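How do you teach a robot to pick things up?

Your hands are very good at their job. You can pick up an egg without breaking it and a bowling ball without dropping it, and you don't have to stop and think about which fingers to use. A robot has to be taught all of that. One way to teach it is for a person to do the job first, using a robot's kind of hand.

What is a gripper?

A gripper is the part of a robot that holds things. Some grippers have three or four fingers. Some use suction, like the cup on the back of a bathroom hook. The most common kind has two fingers, or jaws, that open and close. It works a bit like your thumb and one finger pinching together.

Try it yourself. Pick up a pencil using only your thumb and pointer finger. Now try to turn the page of a book the same way, then zip up your jacket. Some jobs are easy with two fingers and some are very fiddly.

Hand-held grippers

Most grippers are bolted to the end of a robot arm. A hand-held gripper comes off the arm completely. A person holds one in each hand and does ordinary jobs with them -- moving a cup, folding a cloth, putting a hat on a shelf. The robot can learn from a record of how the grippers moved.

We compared two models for this page. One is called the Ilell and the other is called the Nygård. The Ilell has wide jaws and is good at bulky things. The Nygård is lighter, and its jaws close more softly. To make the test fair, each model had to do the same list of jobs 200 times.

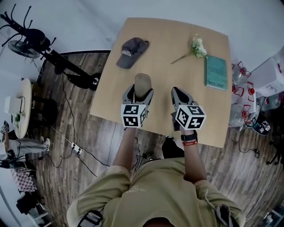 Two matching hand-held grippers at the table. The left one has its jaws at the end of a long tan object, and the right one is empty.

What are the black and white squares for?

The squares on the white cubes are called markers. Each pattern is a little different from the others, so a computer can tell them apart, the same way you can tell an A from a B. When a camera sees a marker, the computer works out where it is and which way it is tilted. A cube has patterns on more than one side, so if you twist your wrist and one side turns away, the camera can often still see another.

The program that does this in our test is called Unus. It writes down where each gripper is many times every second. One long session gave us 1347 recordings, and 363 of them had to be thrown out. In most of those, an arm had moved in front of a marker and the camera lost track of it.

Which gripper was better?

It depended on the job. The Ilell did well with hats and books. The Nygård did better with thin things like flower stems, where squeezing too hard leaves a dent. Both had trouble with a book lying flat, until people learned to slide it to the edge of the table first.

The people doing the test also got tired. Holding a gripper in each hand is harder than it looks, and they took a break after every 2 jobs on the list.

Words to know

Gripper -- the part of a robot that holds things.
Jaws -- the parts of a gripper that open and close.
Marker -- a pattern a camera can find and recognize.

Next in the Fustitz robot pages: How does an arm know where its elbow is?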